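Durkano D-300 Shag Throw and Rug Range
Revision of June 10, 2019

The D-300 range consists of long-pile textiles for domestic and light contract use. It is supplied by Pritum in two product types: a floor rug with a bonded backing, and an unbacked throw with the same pile. Pile yarn is identical for both types, so care instructions in this document apply to both unless noted.

## Specification

| Property | Rug | Throw |
|---|---|---|
| Order prefix | D-300R | D-300T |
| Pile fiber | 100% polyester | 100% polyester |
| Backing | Bonded, anti-slip | None |
| Width | 200 cm | 200 cm |
| Length | 300 cm | 200 cm |
| Suitable for underfloor heating | Yes | Not applicable |
| Machine washable | No | Yes, cold, gentle cycle |
| Tumble dry | No | No |

Sizes are measured flat, from ground edge to ground edge, with the pile brushed away from the hem. Pile that overhangs the hem is not included. Cut-to-size rugs can be ordered through Botden, who also do the edge binding. Cut pieces can't be returned.

## Colors

Stock colors are pale blue, olive gray, ecru and charcoal. Pale pink was dropped in February and is available only as remaining stock. Long pile reflects light differently depending on the direction it lies in, and two pieces from the same dye lot will look mismatched if one of them is turned around. Check the arrow on the care label before judging color.

Order all pieces for one room together. Dye lots are not held in reserve.

## Handling and folding

Shag pile keeps a crease if it is folded sharply and stored under weight. Roll rugs with the pile facing out. Throws may be folded loosely, but do not stack anything on them. Short-pile fleece, such as the Van Hecke check blanket, tolerates tight rolling and can carry a pillow or another light item on top.

When sorting mixed bedding, separate by pile length first and by color second. Long fibers pick up lint from fleece and cotton, and the lint is difficult to remove once it has worked down to the base. A smooth, hard tabletop is a good surface for this work.

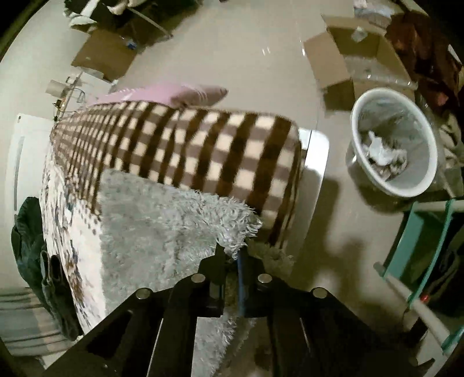 ## Pile length compared with fleece

Long fibers splay into loose tufts along the edge of a shaggy piece, as on the pale blue rug. This is normal and should not be trimmed. The brown-and-cream checked blanket behind it is fleece and holds a clean, rounded end when rolled. For shelf planning, allow more depth for shag than for fleece of the same flat size – the pile adds bulk to every turn of the roll.

## Care

1. Shake the piece outdoors before first use. Some loose fiber is expected during the first 5 uses.
2. Vacuum rugs with the suction head only. Do not use a rotating brush.
3. Blot spills with a white cloth, working from the outside in.
4. Wash throws alone, in cold water, without fabric softener.
5. Dry flat. Hanging a wet throw stretches the ground fabric.
6. Once dry, comb the pile with a wide-tooth comb in the direction of the arrow.

Matted areas can be raised with steam held at least 5 cm from the pile. Do not touch the fiber with the iron plate. Polyester pile glazes on contact with heat and the damage is permanent.

## Packaging

Throws are packed in a clear plastic bag inside a cardboard carton. Rugs ship rolled on a core, with capped ends. Remove the plastic on receipt and let the piece rest unrolled overnight before assessing pile height. Keep the carton until the piece has been inspected; returns are accepted only in original packaging.

## Ordering

Quote the order prefix, color and quantity. At the date of this revision, 2,972 throws were in stock across all colors. Rugs are made to order, except pale blue and charcoal.

Accessories:

- Wide-tooth pile comb, D-300C
- Cotton storage bag for throws, D-300B
- Replacement anti-slip underlay, 200 × 300 cm, D-300U

The underlay is not required on carpeted floors. On sealed stone or glossy tile it should be used in addition to the bonded backing, and replaced if it no longer grips after cleaning.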